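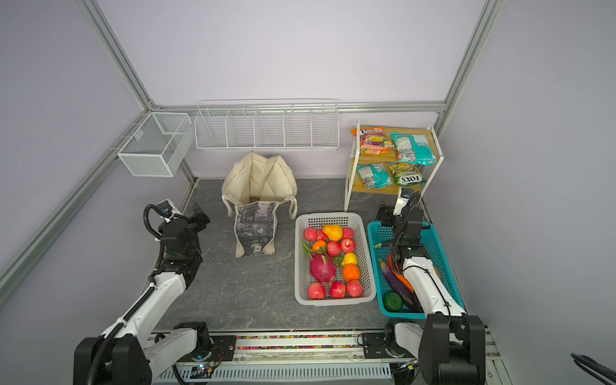 Two arms, one tote bag and a good deal of artificial fruit: the grocery problem in miniature.

Search stories, topics, authors

The pitch for household robots has hardly changed since I started covering it. A machine will fold the towels, load the dishwasher and put the shopping away, and it will do so soon. Soon has been the word for as long as I've had this job. In May I set out to see how much of it a paying customer could get today, and I picked the dullest chore I could think of, which is bagging groceries.

Harsh Jaiswal runs the test program at Atlow, a firm that would like to sell two-armed stations to stores and, later on, to families. He is a patient man and he had clearly met reporters before. The system gets an order through, he told me, "most of the time, if the bag behaves." I asked what a bag does when it misbehaves. He said it sags.

A paper sack holds its mouth open. Cloth doesn't, and cloth is what people bring to the store. Put a hand near the rim and the rim moves. Drop an orange in and the whole shape of the thing changes, so that the plan the software made two seconds ago is now a plan for a different bag.
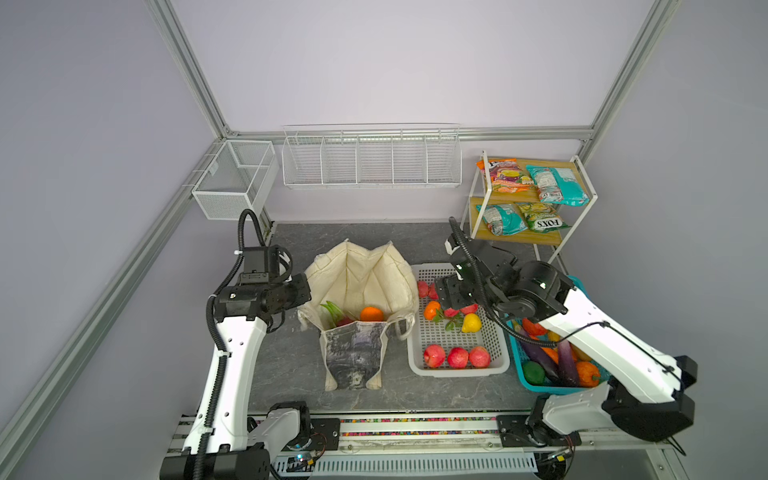 Atlow's best run, by its own count, was 12 items in 110 seconds. Consuelo Aguirre, who managed a supermarket front end for 10 years and now advises stores on staffing, laughed when I read her that figure over the phone. A teenager in the first week on the job would beat it, she said, while talking to the customer and looking for the bar code on a melon. "And the kid knows not to put the cans on the peaches."

The company's answer is practice. Its people have logged 725 hours of it, and Jaiswal says the failures are getting rarer. I believe him. I'd also like to know which failures, and he wouldn't break them down for me.

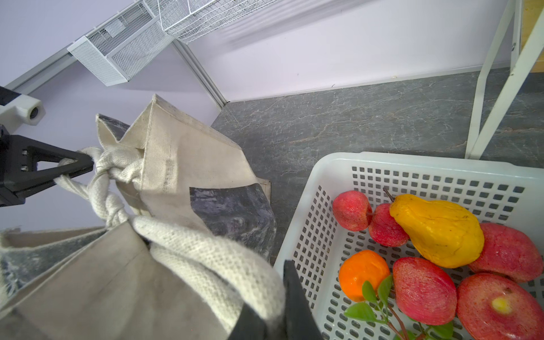 Handles are where I'd want those numbers most. Aino Ahonen, an engineer at a rival outfit called Skandent, told me that anything soft and looped is still "a bad afternoon" for a gripper, and she was speaking of her own company's as much as anyone's. A person slides four fingers through and lifts without a thought. Here it's one narrow black fingertip hooked through thick twisted rope, with plenty of slack left over to slump wherever it likes. The fruit in the basket next to it is fake, too, and I've yet to see a plastic apple bruise.

Would I buy one? No, and nobody offered me a price. I can picture a warehouse finding a use for a station like this, with the same crates in the same spots all night long. A kitchen is a harder sell – mine has a dog in it, and a drawer that only opens if you lift it first.

Jaiswal asked me to come back next year. I said I would, and that I'd bring my own bag.

Related stories
Pluvico's window washer meets a real window
Erick Lema on the warehouse night shift
Why the laundry folder keeps getting delayed
Shibata bets on a slower dishwasher arm
Godfrey Magesa: What I learned from fixing other people's vacuums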